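4.3 Setting up the Dargate focusing screen and grid overlay

The grid overlay helps you keep horizons level and place your subject before you press the shutter. It works in still mode only.

1. Turn the camera off and remove the lens.
2. Hold the camera with the mount facing down and release the screen clip with the plastic tweezers.
3. Slide the Serkik grid screen into the holder, tab side toward you, and close the clip until it clicks.

Caution: Do not touch the mirror or blow on it. Use the rubber bulb.

4. Refit the lens and turn the camera on.
5. Open Menu > Viewfinder > Screen type and choose "Grid B".

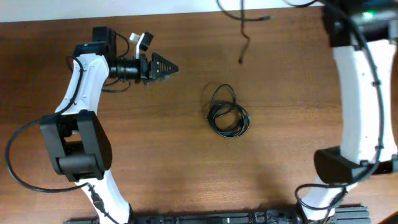
6. Set metering correction. The grid screen is slightly darker than the standard one, so the meter needs a new value. Enter code 139 and press OK.
7. Take a test shot of an evenly lit wall at 1/1000 second, then another at 1/2000. The second should be one stop darker. If it is not, repeat step 6.

Note: Cameras with a serial number below 3866 do not show the Screen type menu until the firmware is updated. See section 2.1. 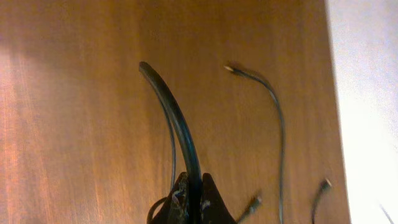

Fig. 4-6. Black cable on a wooden surface.

4.4 Aligning the grid

1. Mount the camera on a tripod and point it at a door frame or another straight vertical edge.
2. Line up the left grid line with the edge. If the line leans, turn the adjustment screw a quarter turn at a time – never more – and check again.
3. When the line is straight, lock the screw with the small ring supplied.

Note: Stöcker screens have no adjustment screw and are aligned at the factory. Skip this section if you have one.

Alignment procedure by Bastian Kuhlmann. Last revised in November.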